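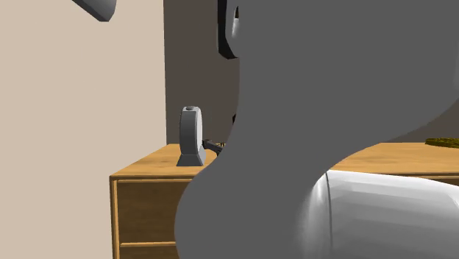

Figure 2. Simulated view, close up, with the grey body and glossy white segment of the arm.

4.2 What we did about the hand-washing diaries

I'll admit I was nervous about the diaries. We had asked 36 households in Romilthorpe to write down every cold, sniffle and sore throat over the winter, starting in October, and I had visions of blank pages coming back (I'm hopeless at keeping a diary myself). In the end the Damham households were the patchy ones — several stopped writing once everybody in the house felt well, so we can't tell a healthy week from a forgotten one. We left those weeks out.

We counted a new cold only if the person had gone two full days without symptoms beforehand. It's a blunt rule, and a lingering cough can slip past it, but it was the one our families found easiest to follow. The Ellow questionnaire asks about fever as well, and I rather wish we'd used its wording from the start!

Altogether we had 700 usable diary pages. Homes with a child at nursery reported more colds than homes without, much as you'd expect, and the colds tended to reach the parents a few days later. We didn't take swabs, so I can't say which viruses were going round, and a runny nose from dust would look just the same in our records.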